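Search tips, recipes, cleaning Go

Caring for your game controller and console at home

Many people buy a new game in May and forget that the controller in their hands is already tired. I have played Canolano for two years and my sticks started to drift to the left. A repair shop wanted too much money, so I learned to do the cleaning at home.

Before you start, switch the controller off and take out the battery. Wash your hands and dry them well. Work on a wide, flat surface, so the little screws can't roll away.

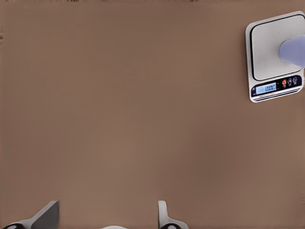

Take a dry, soft toothbrush and go slowly around each stick. Push the stick to one side, brush, then turn it a little and brush again. For the sticky buttons I use a cotton bud with a drop of pure alcohol — only a drop, never pour it. Wait 15 minutes before you put the battery back.

The console needs care too. Dust likes to sit in the air holes at the back. Use the vacuum cleaner on the lowest power and hold the nozzle a finger away. My old Rieger was so loud in the evening that I could not hear the dialogue, and after the cleaning it was quiet again.

Keep the game discs in their boxes and wipe them from the middle to the outside, in straight lines. If you have many cables, tie each one with a strip of cloth and write the name on it.

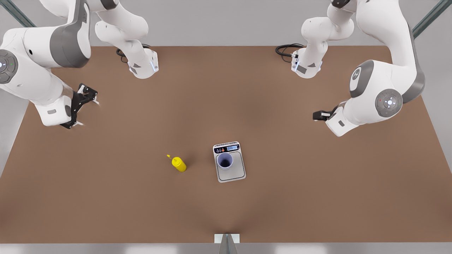 Shahla Amini writes that she keeps her controllers in a drawer with a clean tea towel over them, and she brushes the sticks every month. She asks if the alcohol can damage the printed letters on the buttons. On mine they became a little pale, so please try first on the back side.

200 shares 15 comments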